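Wednesday, late

Back from Jostden at half past six, shoes off, beans on toast. I want to get this down before I forget which bits I saw for myself and which bits I was told over coffee.

The question I took with me was the same one I have been putting in this diary since the winter. Can a machine do the small jobs yet? I don't mean welding car doors. I mean clearing a table, putting the pens away, picking up whatever has been left lying about at closing time. In our shop that sort of work takes up the last part of every day and it is the part everyone tries to get out of.

Jostden is a unit on the trading estate behind the tyre place. They had two set-ups going. The one I spent most time with was the tidying bench, which runs on software from Negussie. The other, from Nostenov, was folding tea towels, or was meant to be. It was switched off for most of the morning while they changed a part, so I can't say much about it.

The tidying bench is dull to watch, and I mean that as praise. An arm goes to a thing, closes on it, lifts it, carries it and lets go. Then it does it again. They had logged 2,471 attempts since April, and the figure they gave me for pens and markers was 94 per cent put where they should be. I wrote that down and then asked what happened with the rest. Mostly dropped short, they said, or picked up and held on to for too long until somebody pressed stop. 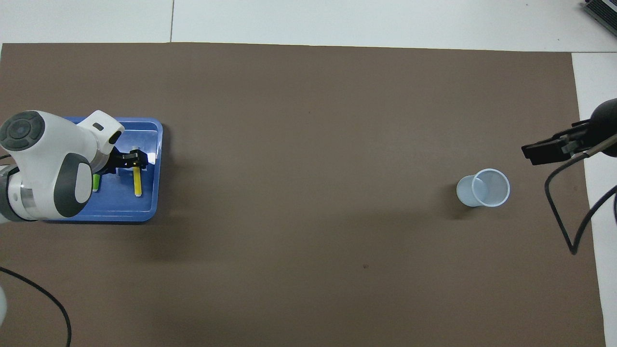

Cups are harder than pens. I would have guessed the opposite, as a cup is bigger and you'd think there was more to get hold of. But a light plastic cup rolls if you nudge it, and if you squeeze it too hard it gives way. They also told me that see-through things are a trouble for the cameras. I watched the arm try a cup four times. It got it twice, pushed it along once, and once it stopped above it and did nothing at all. A child of five would have had it first go.

Speed is the other matter. I timed one tidy from start to finish on my watch and it took 16 minutes. I could do the same in under one, and so could anybody on our staff. The answer I got was that the machine can do it at three in the morning with the lights off, when no one is waiting. That is fair. Our shop is shut for 13 hours out of 24 and nothing gets done in any of them.

Then there is the money. They wouldn't give a price for buying, only for hire, and it was 700 pounds a month with visits included. I worked it out on the train. For that I could pay someone for an extra hour and a bit every evening, and that person could also mop, answer the phone and notice that the fridge was making a funny noise.

I did see one thing I'd have liked to take home. It was the way the bench itself was kept. Every tray had a place and every lead had been thought about. They said they had moved the trays many times before the arm could work with them. I think half of our mess at closing is down to things not having a place to go, and no machine is needed for that. I shall move the pen trays on Friday and see.

So my answer for now is the same as in the winter, with a bit more behind it. For one sort of job, on one bench, with things it has met before, yes. For a shop floor, no. I shall ask to go back when the towel folder is running.

Rain all the way home. Must ring about the boiler.

Comments (3)

We had a demo of something like this at our library for sorting returns. Good with hardbacks, hopeless with anything floppy. Would like to hear how the tea towels go.

700 a month seems steep for putting pens away. Did they say if the hire comes down if you take it for a year?

I'd pay it for the bathroom at home. Let me know when they do bathrooms.

Recent entries
The floor sweeper, six weeks on
Why I sent the Stustance shelf scanner back
Self-checkouts and the missing bag of onions
A dishwasher is a robot, discuss

Contact | All entries by month | Copyright Stustance Road Diary | Back to top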